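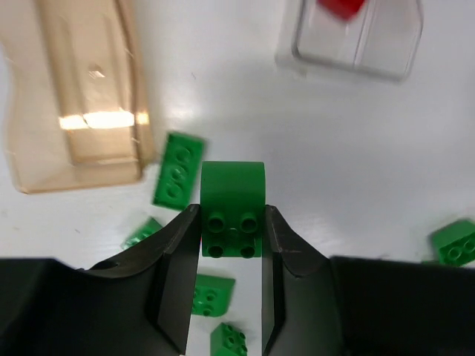 Tuesday, April 26, 2022

Layout tests for the weight-loss story, second round. Loan wants it to run over two pages with the interview in a box on the right. Tried her version first. At 62 characters a line the body text reads fine, but the box gets too narrow and the quotes break badly.

Moved the box to the foot of the page and cut the intro by 6 lines. Better. Khôi still thinks the headline is too jokey for what the woman told us – she talked mostly about her knees and walking to work, and we have her down as a "shrinking bride." I agree with him. Asked Yến for two plainer ones.

Proofs on the Clolard stock came out gray in the darker areas. Ran the same page at 74 percent black and it held up. Same setting on the Magalhães sheet was too light, so keep the two apart in the folder.

To do:
Call the reader back and read her the quotes
Crossword grid is still last November's, swap it
Ask Cường if the competition page can lose a column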